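Speaker notes — loan talk, club supporters' evening, 20/03/2022

Open w/ Greenwood. Loaned out in February, 13 games left. Good move or panic? Hands up, quick.

Why clubs loan: minutes. Wages. Shop window. Dont linger on wages, Dennis covers that after the break.
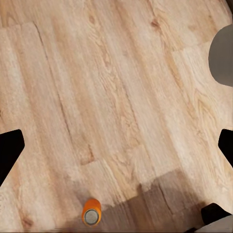
Pale wood floor, small orange cylinder.

Recall clauses — read Brenda's line out, slowly. Fonseca case: 616 minutes, then back on our bench. Fair on the lad? Pause here.

Loan fees, skip if runing late.

Finish on keepers. Different rules for emergencies. Questions, then hand over to Wendy.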